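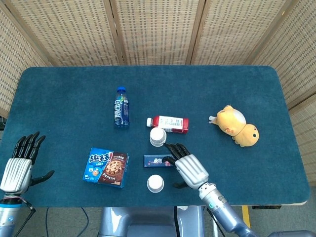 Figure 1. A felt-covered table with household objects on it, a folding screen behind, and two robotic hands near the table's near edge.

2.3 How residents hear about violence close to home

When something frightening happens near where people live, the first account they get is rarely the official one. We wanted to learn how that first account reaches them, and what it does to the way they read the police statement when it finally comes out. We chose the Plediria district for this part of the work, partly for its size (it is small enough that most households know at least one shopkeeper by name) and partly on account of the stabbing outside the Zerinari arcade in July, which was still fresh in people's minds when we began knocking on doors.

Our main source is a set of 32 long interviews, carried out in kitchens, in a library reading room and, on 2 occasions, on a bench by the tram stop. We let people talk for as long as they liked, and some of them liked to talk for a very long time indeed! Next to these we read 2,023 messages posted to the public neighborhood board run by Monitz, beginning with the first mention of sirens and ending when the moderators closed the thread. Names were removed before coding, and so were shop names wherever they pointed to a particular owner.

The coding scheme grows out of the one proposed by Oldřich Kollár in his study of the Říha bus station robbery. Kollár sorted messages by what the writer claimed to know: seen, heard, told, or guessed. We kept those four groups and added a fifth for messages that only asked after someone's safety, which his scheme had folded into "guessed" and which seemed to us to deserve a place of their own. A mother writing to ask whether the music school let out early is doing something quite different from a man who is sure he knows the attacker's age.

Two readers coded every message separately and then sat down together over the ones they disagreed on. Most of the trouble came from "heard" and "told," as people in Plediria use the one word for both, and in the end we went back to 7 of the people we had interviewed and asked them what they would have meant by it. Their answers were kind and patient and did not always agree. Where a message could still be read either way, we left it out of the comparison in Section 3 but kept it in the timeline, where only the hour of posting matters.

The police statement was coded line by line in the same manner. Its later correction, which changed the street on which the arrest was made, is treated as a separate text.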